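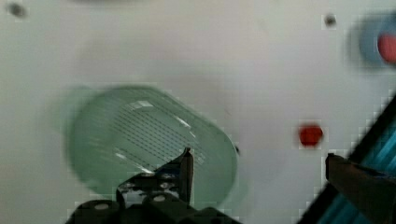 Chapter 23
A Visit to the Robot Hall

Before you read
Think of a small job you do at home with your hands, such as clearing a table. Write down every movement in it. Keep the list, as you will need it for Exercise 2.

On Wednesday, July 21, 2021 the engineering workshop at Lorusside held its summer open day. The class from Tilorton went by bus with their teacher, Yabsira Kassa. They had spent the spring term on motors and levers, and most of them had never stood near a working arm.

Their guide was Graciela Orellana. She began with the table. It is white, and the things set out on it are the kind found in any kitchen: a plate, a bowl, a bottle, a slice of orange. She told the class that a table like this is harder for a robot than a car door. A car door is the same shape every time and arrives in the same place. A bottle may be standing up or lying down, and a small round thing rolls when it is touched.
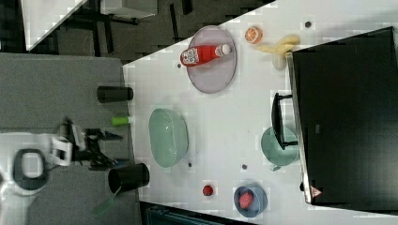
Fig. 23.1 The work table from above, with the gripper at the left.

Onni Lappalainen asked how the arm knew where to go. Orellana answered that it depends on the job. For some jobs a person moves the arm from a control desk and the movements are stored. For others a program works out the path from camera pictures. The Lorusside team had stored 3755 movements by the day of the visit - a few of them very good, she said, and a fair number of them poor. The poor ones are kept too.

The class then looked at grasping. A gripper with two fingers can hold an object only where both fingers can press on it. Look at the bottle in Fig. 23.1. It lies on its side across the plate, so the fingers have to come down on either side of it. A wide container is a different matter. It may be too broad to be held across the middle, and the arm must take hold of the rim or push the container along.

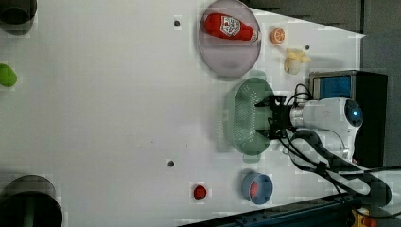 271

The green container was the one the class talked about most on the bus home. It has a raised rim and a pattern of small holes, and light shines off it. Li-hua Kan wrote in her notebook that the gripper "looks as if it is thinking" when it is over the container. Orellana was careful about this. The arm does not think, she said. When it waits, it is waiting for the next instruction.

Kan also drew the cables. They are easy to overlook, but every joint needs power and signals, and a cable that is too short will stop an arm as surely as a wall.
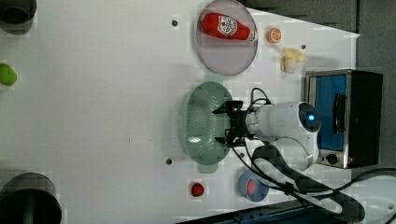 23.1 Parts of a robot arm

An arm is made of links and joints. A link is a stiff part that does not bend. A joint lets one link move against the next. The tool at the end, in our case a gripper, is called the end effector.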